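Rinderton Activity Table – Set-Up Guide
Section 4: Cloth, Blocks and Background Items

4.1 Before you start

This section covers covering the table, laying out the color blocks and placing the background items. It applies to the Rinderton table in both heights. For assembling the legs and fitting the edge padding, see Section 3.

You will need:
Grid cloth, pale green with white lines
Block set (yellow, green, purple, light blue, pink-red)
Background items from the Mamani box
A soft dry cloth

Note: Block sets are supplied in more than one material. Do not mix sets on the same table. Blocks from different sets can differ slightly in size, and the row in 4.3 will not close properly.

4.2 Laying the cloth

1. Wipe the table top and let it dry.
2. Unfold the cloth with the printed side up. The long side of the cloth goes along the long side of the table.
3. Line up one white grid line with the near edge of the table. Use this line as the reference for all later steps.
4. Pull the cloth toward the corners until the overhang is even. A small overhang is enough.
5. Smooth from the center outward. Soft fold marks may remain after storage and do not affect use. Ridges high enough to tilt a block must be removed.

Caution: Do not iron the cloth on the table. Heat can damage the padding under the edge.

Caution: Do not pin or staple the cloth. If it slides, fit the Fellar clips (sold separately) on the two short sides only.

4.3 Building the row

1. Place the green block near the center of the table with one face parallel to the grid lines.
2. Place the yellow block against its left face.
3. Place the purple block against its right face. The three blocks should touch along their full faces.
4. Check the row from the front. If it is not straight, press the outer blocks lightly toward the green one with flat hands – do not push from the back.
5. Place one light blue block to the left, with a clear gap between it and the row. Its angle is not important.
6. Keep the remaining blocks off the row until the activity calls for them.

Note: Small specks and marks on the block faces are normal. Replace a block only if a corner is chipped or a face no longer sits flat.

4.4 Placing the background items

1. Set the grapes toward the back of the table, left of center.
2. Set the folding fan to the right of the grapes with the ribs to the left. Open it slowly from the outer rib. Never pull on the paper leaf.
3. Place boxed and wrapped items on the far right.
4. Leave open cloth between the background items and the row.

Caution: The grapes are artificial and are not food. Keep them away from children under three.

Table in use, with the yellow, green and purple row in the middle and the grapes toward the back:

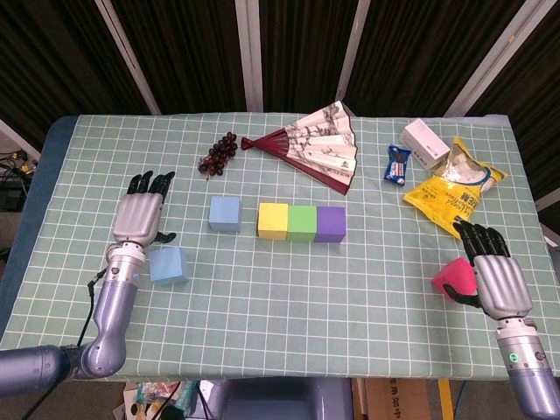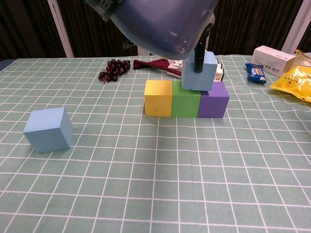

4.5 Checking the layout

1. Stand at the near edge and confirm the order from left to right: yellow, green, purple.
2. Confirm that the blocks in the row still touch. Repeat 4.3, step 4, if needed.
3. Confirm that nothing from the background has moved forward into the row.

4.6 Storage and care

Shake the cloth outdoors and roll it for storage. Wash it in cold water without bleach and hang it to dry. Close the fan before packing it, and keep it on top of the blocks in the box. The Mamani box holds 200 g of loose items in its upper tray; heavier items go underneath.

Replacement cloths and single blocks can be ordered from Skiline under part numbers 800 (cloth) and 1000 (block, state color). Questions about this section go to Zinhle Kruger, product documentation.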